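Cutting out on the kitchen table - how do you all manage slippery black fabric? 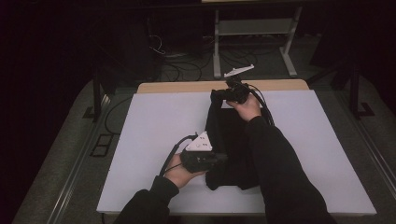

Black cloth on the white board, which is how I like to start.

hemlinehattie
Posted Monday, January 29, 2018
Hello everyone, hope you're all keeping cool. I've finally started the lined skirt I've been promising myself since last March, and I'm using a black fabric from the remnant table at Ortner in Kallton (a steal, I couldn't leave it behind!). My trouble is cutting it out. It slides about, it shows every speck of chalk, and by the time I've pinned the last pattern piece the first one has wandered off grain. Do you cut black on a light surface or a dark one? And pins or weights?

bobbin_along
Light surface every time, love. My eyes aren't what they were and black on my old green mat was hopeless, I couldn't find the selvedge. I put a big white board over the dining table and it changed everything. Weights for me too - I use large washers from the hardware store, 14 of them, and I covered them in scraps so they wouldn't mark anything.

Skimeter
Going to disagree a little, sorry! A smooth white board is lovely for seeing and terrible for slippery cloth. I lay an old flannelette sheet down first and the fabric grips it beautifully. Pins in the seam allowance only, and fine ones.

bobbin_along
Fair enough, but I've cut right through a sheet doing that, and it was one of my good ones.

Skimeter
Ha, so have I. They're all rags in the end.

tuckshop63
Has anyone tried the Hikeo spray? A lady at my class swears by it for making floppy fabrics behave. I paid 14 dollars for a can and I'm too nervous to use it on anything dark in case it leaves a bloom.

Skimeter
Test a scrap, let it dry overnight and look at it in daylight. I'd sooner use tissue paper underneath and cut through both layers. Slow, but you can colour in the grain line nice and dark and follow it.

hemlinehattie
Oh, tissue is a good thought, I have a drawer full from Christmas. The piece is 163 cm long so I'll be joining sheets. Do you tape them?

Skimeter
Yes, just dabs, well away from the cutting line. Pop a new blade in before you start as well, paper is murder on them.

bobbin_along
And let it rest flat for nearly 3 hours first if you've had it folded up. I still say washers though!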